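일요일 밤에 급하게 씀. 사무실 책상용으로 산 Idley 칸막이 정리함이랑 Etine 흰색 받침대 후기. 둘 다 내돈내산, 같이 주문했고 정리함은 두 개.

**한 줄 요약:** 받침대 추천. 정리함은 자잘한 거 많은 사람만.

## 정리함부터

배송은 무난. 배송비 2000원 따로 붙음. 상자 열면 본체랑 설명서 한 장. 설명서는 안 봐도 됨, 그림이 작아서 봐도 잘 모르겠고.

칸 크기는 상품 페이지 보고 상상한 것보다 작다. 클립, 건전지, 나사, USB 젠더 이런 거. 가위는 안 들어감. 형광펜도 애매. 저는 반납할 젠더랑 남은 나사를 섞어 두던 사람이라 이것만으로도 꽤 나아졌어요. 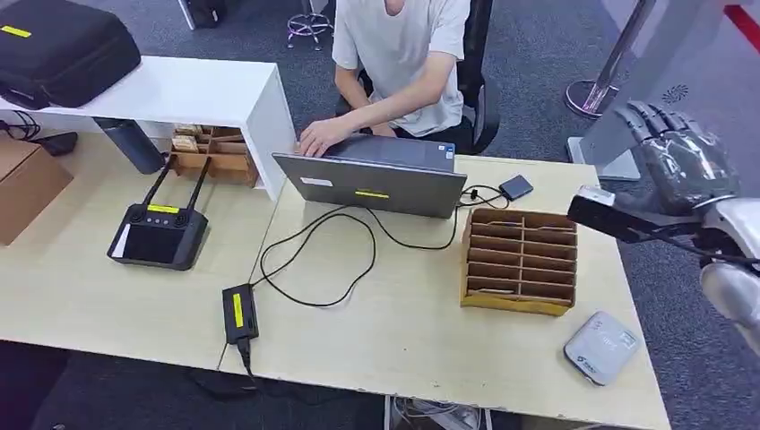 세워 쓸지 눕혀 쓸지 이틀 고민했다. 결론은 세우는 쪽. 눕히면 자리를 너무 먹음. 지금은 노트북 쓰는 책상 오른쪽에 하나 세워 두고, 다른 하나는 왼쪽 받침대 밑에 넣어 놨는데 이 조합이 제일 낫다. 두 줄에 다섯 칸씩이라 칸마다 용도 정하기도 쉽고. 다만 케이블은 못 넣어요. 보다시피 검은 선들은 그대로 책상 위에 굴러다님. 어댑터도 마찬가지. 선 정리 기대하고 사면 실망합니다. 이건 상품 페이지가 좀 잘못했음. 거기 사진엔 케이블이 예쁘게 말려서 칸에 쏙 들어가 있던데 대체 무슨 케이블인지.

무게는 표기상 200g. 가볍다. 가벼워서 팔꿈치로 치면 넘어갑니다. 두 번 넘어뜨렸고 나사 다 쏟음. 아래쪽 칸에 무거운 걸 먼저 넣으세요. 건전지 넣으니까 좀 버팀.

## Etine 받침대

이게 진짜 물건. 그냥 흰색 선반 하나인데 밑에 공간 생기는 게 이렇게 클 줄 몰랐음. 원래 모니터 올리라고 파는 거 같은데 저희는 짐 올려둠.

높이 조절은 없다. 그래서 밑에 넣을 거 높이를 꼭 재고 사야됨. 저는 안 재고 샀는데 운 좋게 정리함이 들어갔어요.

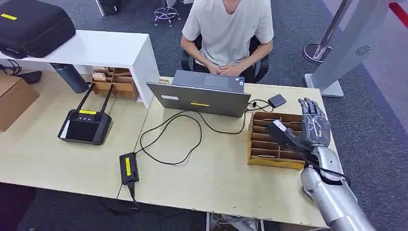

*받침대 위에 검은 케이스, 밑에는 정리함이랑 통. 나머지 정리함은 오른쪽 끝.*

큰 케이스 올려도 아직 휘는 느낌 없음. 오래 쓰면 모르겠고. 흰색이라 먼지는 잘 안 보이는데 손때가 보인다. 물티슈로 닦으면 지워지긴 하는데 볼펜 자국은 안 지워짐. 이미 하나 생겼다...

발 밑에 미끄럼 방지 없음. 밀면 밀림. 옆자리 Sabine Fröhlich 님은 문구점 고무 패드 사다 붙이셨는데 훨씬 안정적이라고 하심. 저도 사야 하는데 계속 까먹는중.

책상 두 개 붙여 쓰는 분들, 이음매 위에 걸치지 말고 한쪽에만 올리세요. 높이가 조금만 달라도 덜컹거림. 처음에 걸쳤다가 바로 옮겼어요.

## 비교한 것들

Jireš 정리함도 후보였는데 칸이 넓은 대신 깊이가 얕음. 나사는 편할 듯. Heltham 건 서랍식이라 깔끔하긴 한데 열고 닫기 귀찮을 것 같아서 패스. 둘 다 써본 건 아니니까 참고만.

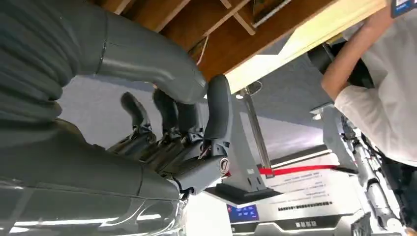

*읽는 데 4분 · 조회 3678*

## 별점이랑 잡다한 거

- Idley 정리함: 5점 만점에 3점. 칸 작음, 잘 넘어짐. 그래도 찾는 시간은 줄었다
- Etine 받침대: 4점. 고무 발만 달려 있었으면 만점

재구매? 받침대는 함. 정리함은 두 개면 충분하고 하나만 사도 됐을 듯.

아 그리고 냄새 물어보신 분 있던데, 정리함은 첫날 좀 났어요. 창가에 하루 두니까 괜찮아짐. 받침대는 처음부터 없었음.

칸에 라벨은 꼭 붙이세요. 저는 미루다가 지금도 맨 아랫칸에 뭐가 들었는지 꺼내 봐야 압니다. 케이블용은 따로 알아보는 중이고 2월 안에 사면 여기 밑에 덧붙일게요.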